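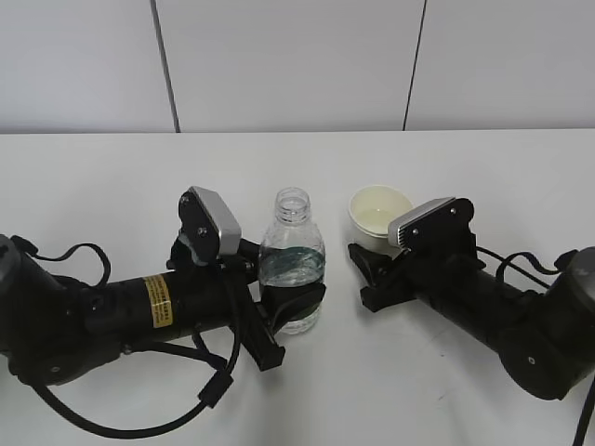 4 Aufnahme von Demonstrationen für die Aufgabe »Eingießen«

Dieser Abschnitt beschreibt die Einrichtung des zweiarmigen Aufbaus und den Ablauf einer Aufnahmesitzung mit der Software Trornar. Er setzt voraus, dass beide Arme nach Abschnitt 3 referenziert sind und der Not-Halt geprüft wurde. Stand: 13. Juni, Bearbeitung Ita Mac Carthaigh.

4.1 Hintergrund

Das Verfahren Sestard lernt eine gemeinsame Steuerung für beide Arme aus vorgeführten Bewegungen. Als Eingabe dienen die Bilder der feststehenden Kamera, die Bilder der beiden Handgelenkkameras und die Gelenkstellungen. In der Auswertung vom April (Ní Mhurchú und Mac Carthaigh) wurden 700 Demonstrationen verwendet. Weitere 162 Aufnahmen wurden verworfen, überwiegend wegen fehlender Einzelbilder einer Handgelenkkamera. Modelle, die ohne Handgelenkbilder trainiert wurden, hielten die Flasche zu hoch über den Becher und gossen häufiger daneben. Die Kameraprüfung in 4.3 ist deshalb vor jeder Sitzung durchzuführen.

4.2 Arbeitsfläche vorbereiten

1. Tisch abwischen und alle Gegenstände entfernen, die nicht zur Aufgabe gehören.
2. Flasche ohne Verschluss in die linke Tischhälfte stellen, Becher in die rechte.
3. Flasche höchstens bis zur Hälfte mit Wasser füllen.
4. Kabel beider Arme so legen, dass sie in keiner Armstellung unter Zug geraten. Jeden Arm dazu einmal langsam von Hand durch den Arbeitsbereich führen.
5. Raumbeleuchtung einschalten. Die Helligkeit während der Sitzung nicht mehr ändern.

VORSICHT: Flüssigkeit in der Nähe elektrischer Verbindungen. Steckverbinder dürfen nicht im Bereich unter der Flaschenöffnung liegen. Bei verschüttetem Wasser zuerst den Not-Halt betätigen, dann aufwischen.

4.3 Handgelenkkameras prüfen

1. In Trornar die Ansicht »Kameras« öffnen.
2. Den zu prüfenden Greifer öffnen und über eine freie Stelle der weißen Fläche fahren.
3. Livebild der zugehörigen Kamera aufrufen. Beide Finger müssen vom unteren Bildrand her sichtbar sein, der eine links, der andere rechts.
4. Zwischenraum prüfen. Kein Kabel und kein Teil der Halterung darf zwischen den Fingern ins Bild ragen.
5. Greifer langsam schließen und wieder öffnen. Das Livebild muss der Bewegung ohne Aussetzer folgen.
6. Schritte 2 bis 5 mit dem anderen Arm wiederholen.

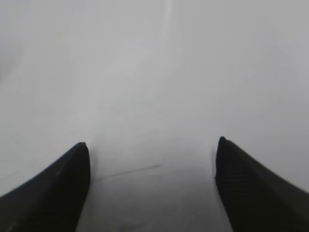

Abb. 4-1: Blick einer Handgelenkkamera, Greifer geöffnet und leer

Hinweis: Die Fingerspitzen müssen nicht exakt auf gleicher Höhe liegen. Entscheidend ist, dass sich die Lage der Kamera gegenüber der letzten Sitzung nicht verändert hat. Zum Vergleich das gespeicherte Referenzbild einblenden. Bei einer Abweichung die Schrauben der Halterung lösen, Kamera ausrichten und die Kalibrierung nach Abschnitt 3 wiederholen.

Hinweis: Eine leichte Unschärfe des Hintergrunds ist zulässig. Den Fokus nicht während einer Sitzung nachstellen.

4.4 Demonstration aufnehmen

1. Beide Arme in Grundstellung fahren und »Aufnahme« wählen.
2. Mit dem linken Arm die Flasche an der unteren Hälfte greifen. Die Greifkraft nur so weit erhöhen, bis die Flasche beim Anheben nicht rutscht.
3. Mit dem rechten Arm den Becher fassen und auf dem Tisch festhalten.
4. Flasche anheben, über den Becher führen und gleichmäßig kippen.
5. Flasche aufrichten, abstellen und beide Greifer öffnen.
6. Aufnahme beenden und als »gültig« oder »ungültig« kennzeichnen.

VORSICHT: Zu hohe Greifkraft drückt die offene Flasche zusammen und lässt Wasser austreten.

Abgebrochene Versuche werden nicht gelöscht. Sie bleiben mit der Kennzeichnung »ungültig« im Datensatz und werden beim Training übersprungen. Fragen zum Dateiformat beantwortet Rónán Ní Mhurchú. Der Export ist in Abschnitt 5 beschrieben.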